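Weidemann Drasier 9 – forearm and shoulder trainer for racket players

Stock code 542
In stock at our Plirkirgate shop and for home delivery

If you play tennis, squash or badminton more than once a week, your forearm is doing far more work than you give it credit for. Most of us practise serves for hours and never train the muscles that slow the racket down afterwards. The Drasier 9 is a small piece of kit made for exactly that, and we've grown very fond of it since the first box turned up at the shop!

It's a padded handle on a sprung arm, fixed to a flat base with a strap. You twist, hold and let it come back slowly, and a dial on the side sets how hard it pulls. There are nine settings. Setting one is gentle enough for somebody who hasn't picked up a racket in years, and the top one had our strongest club player muttering under his breath (he bought it anyway). 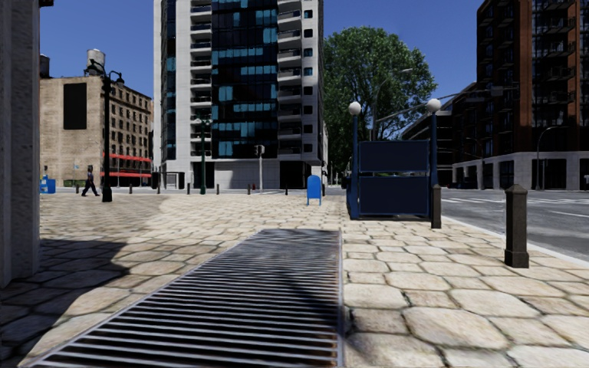 The handle comes in two grip sizes, both in the box, and they swap over with a quarter turn. If you normally play with a grip 2 or smaller, start with the slim one. The fat one suits bigger hands and is also nice for squash players who build their grips up with a second layer of tape.

For the shoulder, unclip the arm and hook on the long band. You can then do outward turns with your elbow tucked in, and slow overhead pulls that follow the line of a serve. The band has a fabric cover, so it doesn't snatch at the hairs on your arm – a small thing, but anyone who has used bare rubber will know.

How we use it

Our own routine takes 20 minutes and goes before a hit, on a low setting. On Friday nights at the Cletby courts you'll see it strapped to the end of the bench and being passed along. Start lower than you think you need to, do both arms, and leave a day between harder sessions. If you have a sore elbow or shoulder now, see a physio first and take the trainer along so they can pick your setting.

What's in the box

Drasier 9 base with sprung arm
Slim grip and wide grip
Long shoulder band with fabric cover
Fixing strap with buckle
Fold-out exercise sheet
Drawstring bag

Details

Weight: 419 g without the band
Settings: 9, by dial
Colours: navy or moss green
Fits: left or right hand
Cleaning: damp cloth and mild soap, no solvents

The bag slides into the side pocket of a normal racket bag with room left for a tube of balls. Plenty of customers keep it there all season and do a few turns while they wait for a court. 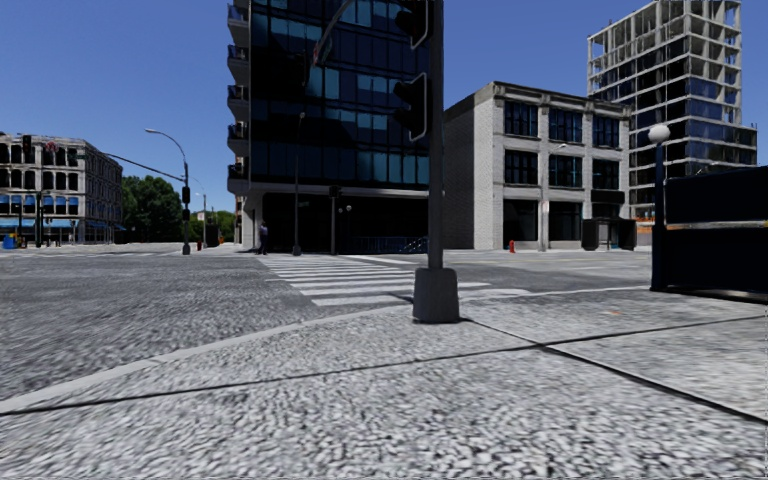
Street corner with traffic signals under a clear blue sky

Spares and returns

Grips and bands wear out in the end, and we keep both on the shelf. Ask for them by the stock code at the top of this page. The spring is covered for two years of normal use. Please don't oil it, even if it squeaks a bit at first – the noise goes after a few sessions.

If you'd like to try before you buy, there's a demo trainer on the counter at Plirkirgate with both grips beside it. Have a go on every setting if you like! Unused trainers can come back within 20 days in their box, with the strap and both grips included.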